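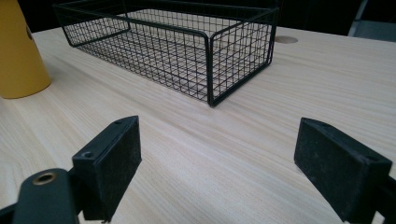 把杯子放进篮子，对五岁的孩子来说是一个动作，对机器来说是一串动作。工程师把这一串叫作“抓取与放置”。家里和店里的许多活都可以拆成它：收碗、摆货架、装袋、把袜子放回抽屉。拆开以后，第一步是看清目标在哪里。黑色的网篮在这一步就会制造麻烦，透过它的底和四壁，看到的都是桌面的木纹。人知道篮底在那里，程序得从很细的格线里把篮底算出来。

本文讲三个问题：机器做一件小家务需要哪些步骤，这些步骤今天做到了什么程度，以及为什么有的活机器早就会做，有的活还做不好。

一、先分清两种机器

洗衣机也做家务。它会进水、转动、排水、甩干，按固定的顺序，每次都一样。它不需要知道桶里是校服还是床单，也不需要知道哪一件在上面。把脏衣服放进去、把干净衣服取出来的，仍然是人。

这类机器叫专用机器。它的工作空间是封闭的，一个桶，一扇门，里面发生的事情设计者基本都想到了。洗碗机、电饭锅也是专用机器。

另一类机器要在开放的地方干活，比如餐桌、厨房台面、超市货架。桌子上今天有三只碗，明天有一本书和半个苹果。物品的位置、方向、软硬都会变。这类机器通常有一条手臂，手臂末端装着夹爪，还有一台或几台摄像头。下面说的“机器”，都指这一类。

二、一个杯子，五个步骤

第一步，感知。摄像头得到的是一张由小色点组成的图，每个色点只有颜色和亮度。程序要从这些点里划分出“杯子”“篮子”“桌面”，再估计杯子离夹爪有多远。发亮的表面不好处理，因为它像镜子一样，会把灯和旁边的东西映出来，程序可能把倒影当成实物。透明的玻璃杯更难，有些测距传感器发出的光会直接穿过去。

第二步，规划。知道杯子的位置以后，要决定从哪个方向伸过去，夹在哪里，途中不能碰到什么。夹爪自己有体积。如果夹爪张开后比篮子里的空位还宽，就不能从那里直直地放下去，得换一个角度。

第三步，抓取。夹爪的两根手指合拢，夹住杯壁。力太小，杯子会滑；力太大，纸杯会扁。人的指尖有很多感受器，皮肤刚刚觉得要滑，手就自动加一点力。多数夹爪没有这样的皮肤，只能通过电机的电流大小，或者指面上的少数几个传感器来推算。指面常常贴一层不光滑的垫子，用来增加摩擦。

第四步，移动。手臂带着杯子走到篮子上方。杯子里如果有水，就要走得慢，转弯要缓。空杯子可以快一些。机器先得知道杯子是空的。

第五步，放置。这一步常被低估。松手的时候，杯底离篮底越远，杯子越容易倒。夹爪松开以后还要退出来，退的时候手指可能挂住篮边，把整个篮子拖走。

五步里任何一步出错，结果都是没放好。假设每一步单独做十次能成九次，五步连着做，十次里只能成将近六次。可以用计算器验证：把0.9连乘五次，得到0.59049。步骤越多的家务越难，原因之一就在这道乘法里。

三、机器怎样学会一个动作

早期的做法是写规则。工程师写明：如果杯子在这个位置，手臂就转这个角度。在工厂里，零件每次都由传送带送到同一个点，规则够用。在餐桌上，规则写不完。

后来较多采用的做法叫“模仿学习”。先由人把动作做很多遍，记录下每一刻摄像头看到什么、手移动到哪里、夹爪张开多大。然后用这些记录训练一个程序，让它看到类似的画面时，给出类似的动作。

记录的方法有好几种。一种是人坐在旁边，用手柄远程操纵机械臂。另一种是人直接拿着手持夹爪干活。手持夹爪的两根手指与机器用的相近，人握着它开合，走到哪里都能用。这样记录到的动作，从一开始就受到夹爪的限制：只有两根手指，不能像手掌那样把杯子兜住。人用它做得到的事，机器在原理上也有机会做到。

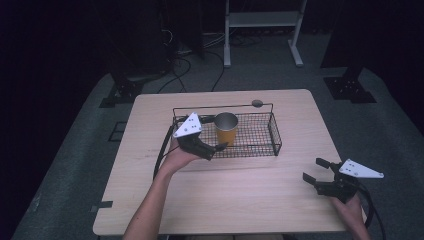
图2　双手各握一个手持夹爪，在桌上操作。杯子立在网篮内，杯口朝上。

两个夹爪一起用，比一个夹爪复杂。一个夹爪干活时，另一个要么帮忙，例如按住篮子不让它滑，要么停在旁边，不能挡路，也不能撞上。人的左手和右手从婴儿时期就在练习配合，所以大人几乎不用想。程序需要把两边的位置放在一起计算，每一刻都算。

图2里，每个夹爪上方都有一块带黑色小点的白色三角板。在夹爪一类的工具上加装带点的板子，常见的用途是定位：点与点之间的距离事先知道，从外面看到这些点，就能算出工具在空间中的位置和朝向。

记录要做很多遍，还要有变化。杯子每次都放在同一个地方，程序学到的可能只是“往那个地方伸手”。换一个位置，它仍然往老地方去。所以要挪杯子，转篮子，换桌子，换灯光，有时还要换人，因为每个人伸手的路线和快慢不同。

四、一次测试的结果

Jendance是一家做桌面整理机械臂的公司。它在2022年4月27日公布了一份测试记录，负责测试的是工程师Rakiya Sani。任务是从桌上拿起一个杯子，放进一个篮子，杯子要立着，篮子不能被拖动。每次限时60秒，超时算失败。

机械臂一共尝试1768次，成功1169次，失败599次。用1169除以1768，得到0.66，也就是每一百次里成功六十六次。

失败被分了类。数量最多的一类是放下以后杯子倒了。其次是夹爪合拢时偏了，把杯子推走。再往后是超时，机械臂在篮子上方反复调整，一直没有松手。把杯子夹坏的情况很少，因为测试用的杯子比较硬。

读这样的数字时，要问几个问题。用了几种杯子？这份记录里是2种。桌子换过吗？没有。灯光变过吗？没有。因此0.66只说明在那张桌子、那种灯光下的表现。搬到别人家的厨房，数字可能变小，要测了才知道。

Sani在记录末尾写了一句：“同一个杯子，杯把朝左和杯把朝右，对我们的程序来说差别很大。”

五、家务和店里的活，目前到哪一步

扫地和拖地。地面大体是平的，机器不需要手，只要会走、会避开障碍。家用扫地机器人已经很普遍。它们仍然会被电线缠住，被袜子堵住，多数不能上楼梯。

搬运整箱货物。仓库里的货箱形状规则，地面平整，路线上可以画标记。轮式搬运车做这项工作已有多年。

货架补货。把饮料瓶从箱里取出来，标签朝外，排成一列。在试验店里有机器能做，速度比熟练店员慢。Zaltach是一家小超市，店长Ifeanyi Ojo让一台补货机器只负责瓶装水那一格，薯片仍由人来摆，因为袋子软，夹住一角提起来时形状会变，放下去不一定站得住。

收拾餐桌。部分可行。硬的、不透明的、单独放着的物品成功率较高。叠在一起的盘子、透明杯子、沾了油的勺子成功率较低。

叠衣服。衣服没有固定形状。一件上衣团在篮子里，摄像头看不到领子在哪里，要先提起来、展开、找到两个肩，然后才谈得上叠。研究机器可以叠毛巾和简单的上衣，用时常常比人长得多。

做饭。固定菜谱、固定容器、原料已经切好，机器可以翻炒。从冰箱里找出半根葱，判断它有没有坏，再洗净切碎，这一串目前做不稳。

照顾人。递一杯水给老人，涉及人的手、身体和安全，要求比放杯子高得多。这一项不适合用“十次成六次”的机器去试。

从这份清单可以看出一个规律：物品越硬、位置越固定、出错后果越轻，机器越早能做。

六、常见的疑问

机器会下棋，下得比人好，为什么放不好杯子？
棋盘上的信息是完整的，每个棋子在哪一格，没有疑问，走一步之后的结果也是确定的。杯子的重量、摩擦、朝向都要估计，估计就有误差。下棋的程序也不需要真的拿起棋子。

网上的视频里，机器做得又快又好，是真的吗？
有可能是真的，但要看三件事。第一，画面角落有没有写“四倍速”或“十倍速”。第二，机器是自己在动，还是有人在旁边遥控。第三，同一件事做了多少次，视频里放的是哪一次。一段成功的视频说明它至少成功过一次，成功率是多少，视频里看不出来。

为什么不给机器装一只和人一样的手？
有这样的手。五根手指意味着很多关节，每个关节都要电机、线和控制，价格高，也容易坏。两指夹爪结构简单，维修方便，能做的事已经不少，所以用得更广。餐馆里的夹子也只有两片，可以夹面包，也可以夹面条。

它会累吗？
不会像人那样累。电机会发热，指面的垫子会磨损，螺丝会松，所以需要停机检查。

七、在家里做一个实验

需要的东西：一把厨房用的食物夹，一个不易碎的杯子，一个浅篮子，一块手表。请大人在旁边。

1. 把杯子放在桌上，篮子放在杯子旁边。一只手握夹子，另一只手背在身后。
2. 用夹子把杯子放进篮子，杯口朝上。做二十次，记下成功了多少次，每次用了几秒。
3. 闭上一只眼睛，再做二十次。只用一只眼睛时，判断远近会变难，这与只有一台摄像头的机器遇到的问题相似。
4. 请另一个人每次都把杯子换一个位置，再做二十次。
5. 把空杯子换成装了半杯米的杯子。夹的位置需要改变吗？夹高一点和夹低一点，哪一种更稳？

记录时把失败的种类分开写：没夹住、夹住后滑掉、放下后倒了、碰动了篮子。只写“失败”两个字，以后就不知道该改进哪里。

Hondell小学的科学老师Yetunde Fashola九月份带学生做过这个实验。有一组学生发现，在夹子两端缠上橡皮筋以后，滑掉的次数减少，但松手变慢，杯子有时粘在夹子上被带歪。夹爪的设计者会碰到同样的取舍：摩擦太小夹不住，摩擦太大放不下。

八、词语表

夹爪：装在机械臂末端、用来夹住物品的部件，常见的有两根手指。
感知：从摄像头等传感器的数据里得出物品是什么、在哪里。
规划：在动之前算出要走的路线。
模仿学习：用人做过的动作记录来训练程序。
成功率：成功次数除以总次数。
泛化：在没有练习过的地方或物品上，仍然能做好。

撰文：Adaeze Akinola
审读：Kyung-hwa Song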